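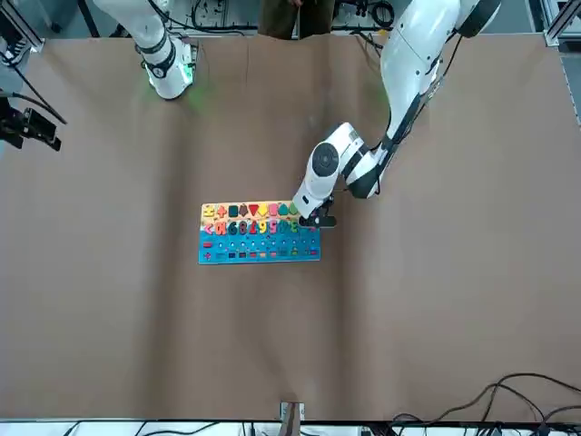 The render was supposed to take five hours. Trevor Wragg had said so on the phone, in the voice he used for everything he hadn't checked, and Noel Barredo had written it on the back of an envelope with a question mark after it.

By midnight the counter in the corner of the screen read frame 110 of 1,369. Noel did the division on the envelope and then did it again, hoping he'd made a mistake the first time.

The job was a film of a town that had never been built. Kiddale, it was called, or would be if the money came through. Paredes wanted two minutes of camera drifting down a main street at sunset, with people at the café tables and light on the river. There was no river on the site plan. Noel had asked about this in October and had been told that the river was aspirational.

So he had made them a river. He'd made it out of a flat plane and a noise texture, and everyone who saw it said how peaceful it looked.

Trevor's plan for speeding things up was a program called Fakivmont. It was a denoiser, he said. You rendered each frame rough and grainy, a tenth of the work, and Fakivmont looked at the mess and figured out what you'd meant. Noel didn't care for that. He had spent nineteen years finding out that most people couldn't figure out what he meant when he told them in plain words.

"Just try it on one frame," Trevor said.

"One frame proves nothing."

"Then try it on six."

He tried it on six. He picked the worst he could find, the ones where the camera passed under the awning and the shadows broke up into colored sand. He pressed the button and went to the kitchen for crackers. When he came back they were done, and they were clean. The awning had stripes. The bricks had mortar. He zoomed in as far as the viewer would go, looking for the smears these things always left, and couldn't find one worth complaining about.

In the second frame there was a man sitting outside the café.

Noel had placed every figure on that street himself. There were the two women with the stroller, the kid on the scooter, and the businessman he'd used in every job since the bank lobby. This one was older, in a gray coat, with both hands flat on the table. He was in the third frame too, and the fourth, and by the sixth he had turned his head a little toward the river.

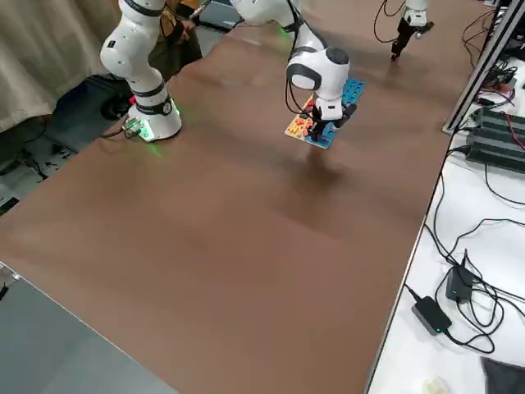
Morning

"It's an artifact," said Trevor, who had come over with a bag of doughnuts and hadn't taken off his jacket. "It sees noise, it's been trained on a million pictures of streets, it puts a guy there. That's all."

"The same guy? In five frames running?"

"It's good at being consistent. They say so on the website."

"They say a lot on the website."

Trevor ate a doughnut and looked at the sixth frame for a long time. He asked whether the man could be left over from an old file, and Noel said he'd checked. He asked about hidden layers. Noel had checked those, and the backup, and the folder named Duvach, where he kept the scraps from jobs that had gone bad. The chair the man was sitting in was Noel's. He'd modeled it with a slightly short back leg, out of boredom. The coat was nobody's he knew of.

"Well, he looks all right," Trevor said finally. "He looks like he lives there."

"It's a town with no houses finished."

"They won't notice. When's it due?"

Noel turned the envelope over. 18th February, it said, underlined, and that was today.

He ran the rest through Fakivmont because there wasn't any other way to do it, and he told Trevor he wanted it remembered that he'd been against it. The machine hummed along through lunch. He watched the thumbnails fill in, row after row, the street going from gold to orange. The man in the gray coat got up at frame 640. He walked past the women with the stroller, stepping around them, and his shadow fell the right way on the sidewalk, which bothered Noel more than the walking did. A denoiser had no business knowing where the lamp was.

At the end of the street he went down to the bank and stood over the water. He bent and put his hand out, and it stopped flat against the surface. He tried a little farther along. Then he straightened up and looked back the way he'd come, past the café, straight up the camera path.

Noel checked his watch. The upload would take forty minutes.

"I told them," he said to the screen. "I told them in October there wasn't a river."

Trevor asked him who he was talking to, and Noel said Paredes, and started the upload.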